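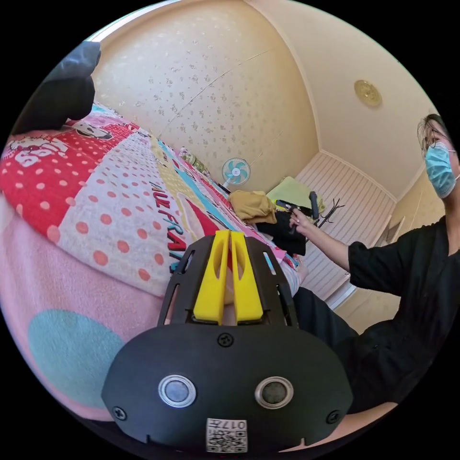 Hand-held demos vs. teleoperation for a bedroom tidying policy: how many rooms do I need?

Posted 7/31/18 by Prarkier

Hello all, and thank you for this board, I've been reading it for months! I'm training a small policy to pick up clothes and soft things off a bed, and I have 2000 demonstrations made with a hand-held gripper (two fingers, wide-angle camera). All of them come from 8 bedrooms. In rooms it has seen, the policy gets 90 percent of its grasps. In a new bedroom it reaches for the pattern on the bedspread, or stops short above the cloth. Should I collect more in the same rooms, or go find new ones? I can borrow a teleoperated arm in December, but I'd love to have this sorted before then.

Cairns

New rooms, every time. We had nearly the same trouble, and what helped was going to 24 bedrooms and making fewer demonstrations in each one. Please don't tidy up first, either! Leave the loud bedding and the blankets and the bags half off the mattress, and let people sit where they like. Plain sheets make lovely training curves and a policy that falls apart the minute it meets polka dots. I'd also hold out two or three whole rooms for testing. If you split by demonstration, the same bedspread ends up on both sides and your score looks much better than it should (I fooled myself that way for a whole winter).

As for stopping short, check your finger tips against the camera calibration. A wide lens bends everything toward the edges, and a small error there can leave you hovering over a sock.

Zurkden

teleop is slower but the data is cleaner. i'd just wait for the arm

Preka

I'm with Cairns on the rooms. One small thing to add: write down the gripper number with every session. We had two units whose fingers closed a little differently, and mixing them up cost us a good many grasps on thin cloth.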